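Prokance is buying Buvley! The whole snack business, all 6 plants, signed this morning 2020-04-03

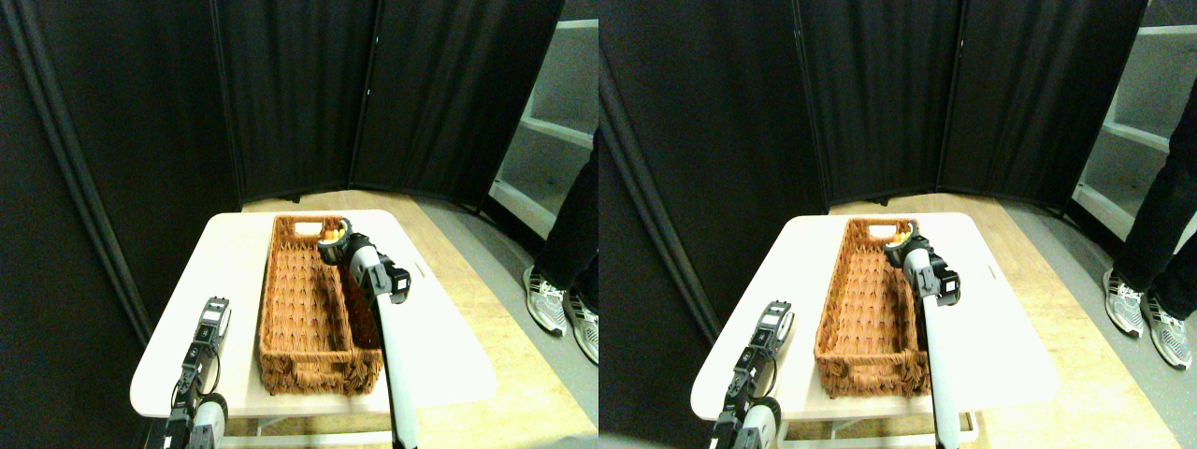

Price is 603 million dollars, all cash. Buvley did 1,205 million in sales last year, so they're paying half of sales. I had to read that line twice.

Grorkotik had been circling too but dropped out after the second round. Would love to know what they offered

Best part for me: the Buvley name stays on the crackers. I grew up on those (the rye ones!!) and was sure they'd get rebranded

Closing is planned for June if regulators sign off. Reading the full filing tonight, more tomorrow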